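Notes on the Drenier Collection, March

The second month of recording for Drenier has closed, and I would like to set down where the work stands while the details are fresh. At the end of the period the set held 699 accepted episodes, of which 339 involve circuit boards and the remainder small wired parts. A further 119 were rejected at review, most of them for hesitation by the operator before the grasp.

Ingegerd Engström has asked that every episode begin from an arrangement the operator did not choose. Parts are therefore placed by a second person, working from a printed sheet, and the operator takes the controls only afterward. The round red boards remain the most demanding item. Their edges are notched, the capacitors stand well clear of the surface, and a grip that suits one orientation is poor in the next.

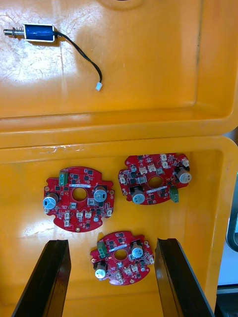
Should failed grasps be kept in the training set?
They are kept when the operator recovers and completes the task, and each is marked so that it can be left out of a training run. Episodes that end in a failure go to a separate folder.

The solenoid raises a different concern. Its lead and white connector do not lie the same way twice, and the current policy, trained at Bråten on rigid parts alone, has no useful notion of a trailing wire. I have requested additional sessions on this part, with the lead both straight and curled.

Labels will continue to be entered in Faradico until the Ernell export is repaired. Operators are reminded to record the part name before the episode is saved.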